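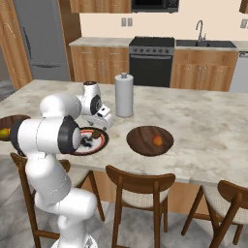
금요일. 아침에 비가 조금 오다가 그쳤다. 출근해서 밤새 돌려 둔 결과부터 열어 봤다. 접시 치우기 100번 중에 성공이 37번이다. 지난번보다 올랐는데 보고서에 쓰기에는 애매한 숫자다.

실패한 것들을 오전 내내 돌려 봤다. 제일 많은 건 접시 테두리를 잘못 무는 경우다. 집게가 조금만 높게 들어가면 테두리를 스치고 그냥 빈손으로 올라온다. 낮게 들어가면 상판을 누르고 멈춘다. 잘 잡아도 들어 올리면서 기울어 위에 있던 것이 굴러떨어지는 경우가 꽤 있다. 사람이라면 접시에 남은 것부터 덜어 내고 접시를 들 텐데, 지금 방식으로는 그 순서를 우리가 미리 정해 줘야 한다. 정해 주면 하기는 한다. 그런데 그걸 정해 주는 시간에 내가 직접 치우면 벌써 끝났을 것 같다.

과일은 접시보다 낫다. 나무 그릇에 든 주황색 과일 하나를 집어서 옮기는 건 이제 거의 틀리지 않는다. 둥글고 혼자 있고 색도 그릇이랑 다르다. 대신 접시 가운데에 어두운 색 조각들이 모여 있으면 그때부터 엉망이 된다. 하나로 볼 때도 있고 여러 개로 볼 때도 있어서 집게가 위에서 한참 망설이다가 시간 초과로 끝난다.

점심은 건물 아래층에서 김치볶음밥을 먹었다. 짰다.

오후에 Cheema 쪽과 화상 회의를 했다. 그쪽은 물류 창고에서 상자를 다루는 회사라 부엌 일에는 큰 관심이 없고, 선반 정리에 같은 팔을 쓸 수 있는지만 궁금해했다. 상자는 규격이 정해져 있으니 부엌보다 쉬울 거라고 대답했는데, 말하고 나서 생각하니 나도 해 본 적이 없는 일이다. 다음 회의 전까지 찌그러진 상자와 비닐로 싼 물건을 넣고 시험해 보기로 했다. 회의록에 내 이름으로 적혔다.

Caltudbridge에서 온 메일도 읽었다. 집안일 로봇을 언제 가정에 넣을 수 있느냐는 질문이 또 있었다. 답장을 세 번 고쳐 썼다. 처음에는 정해진 부엌에서 정해진 물건만 옮긴다면 가까운 시일 안에 가능하다고 썼다가 지웠다. 가상 부엌에서 되는 것과 실제 부엌에서 되는 것이 다르다는 말을 빼먹은 것 같아서다. 화면 속 부엌은 바닥도 깨끗하고 의자도 줄 맞춰 있고 조명도 바뀌지 않는다. 물기도 없고 기름도 없다. 결국 시기는 안 쓰고 지금 되는 일과 안 되는 일을 표로 만들어 보냈다. 되는 일 칸에는 단단한 물건을 하나씩 집어 옮기기를 적었고, 안 되는 일 칸에는 젖은 그릇, 겹친 접시, 행주, 봉지를 적었다. 안 되는 일 칸이 훨씬 길었다.

팔의 자세 문제도 적어 둔다. 집게만 보면 위치가 맞는데 팔꿈치가 상판 앞쪽을 크게 가로지르는 자세가 자꾸 나온다. 앞쪽에서 보면 팔이 접시와 왼쪽 그릇을 가려 버린다. 계산으로는 문제가 없는 자세라고 나오지만 진짜 부엌에서 저렇게 움직이면 의자에 앉은 사람은 비켜 줘야 한다. 식구가 밥을 다 먹고 일어난 뒤에만 쓸 수 있는 기계라면 그것도 나쁘지는 않다. 그래도 팔꿈치를 더 높이 드는 쪽으로 조건을 하나 넣어 봤다. 넣으니까 이번에는 키친타월 걸이를 건드린다. 걸이를 옮겨서 다시 돌릴까 하다가 그대로 두었다. 남의 집 키친타월을 내가 옮겨 줄 수는 없다.

저녁에는 Brirnwood 실험실에서 보내 준 영상을 봤다. 실제 팔로 컵을 식기세척기에 넣는 영상인데 편집이 없어서 좋았다. 컵 3개를 넣는 데 24분 걸렸다. 중간에 한 번 컵을 내려놓고 아무것도 안 하는 시간이 길게 있다. 예전 같으면 답답해서 넘겨 봤을 텐데 오늘은 끝까지 봤다. 컵 손잡이가 뒤로 가 있으면 한 번 내려놓고 다시 잡는다. 누가 시킨 동작인지 스스로 고른 동작인지 영상만 보고는 모르겠다. 월요일까지 못 기다리겠어서 물어보는 메일을 바로 보냈다.

집에 오니 아침에 쓴 그릇이 싱크대에 그대로 있었다. 국그릇에 밥풀이 말라붙어 있어서 물에 불려 놓고 옷을 갈아입었다. 설거지하면서 내가 어떤 순서로 하는지 한번 따져 봤다. 컵부터 씻고 기름 묻은 건 나중에 한다. 수저는 한 움큼 쥐고 한꺼번에 문지른다. 숟가락을 하나씩 집지 않는다. 우리는 기계한테 하나씩 집는 것만 가르치고 있는데 이건 좀 생각해 볼 일이다. 한 움큼 쥐는 동작은 성공 기준을 어떻게 잡아야 할지도 모르겠다. 몇 개를 쥐어야 맞는 건지, 떨어뜨린 건 실패로 칠지.

어머니와 통화했다. 로봇이 설거지는 언제 해 주느냐고 또 물으셔서 아직 멀었다고 했다. 그럼 걸레질은 되느냐고 하셔서 로봇 청소기 사 드린 거 쓰시냐고 되물었더니 문턱에 자꾸 걸려서 베란다에 넣어 두셨다고 한다. 다음에 가면 문턱에 붙일 경사판을 찾아봐야겠다.

밤에 돌릴 것을 걸어 놓고 왔다. 접시 위의 작은 갈색 덩어리를 먼저 옮기고 나서 접시를 잡는 순서로 바꿨다. Prelau 과제 중간 점검이 11월이라 그 전에 절반은 넘겨야 한다. 집에서 접속해 보니 아직 돌고 있다. 결과는 내일 아침에 볼 것. 빨래 개는 건 내일로 미룬다.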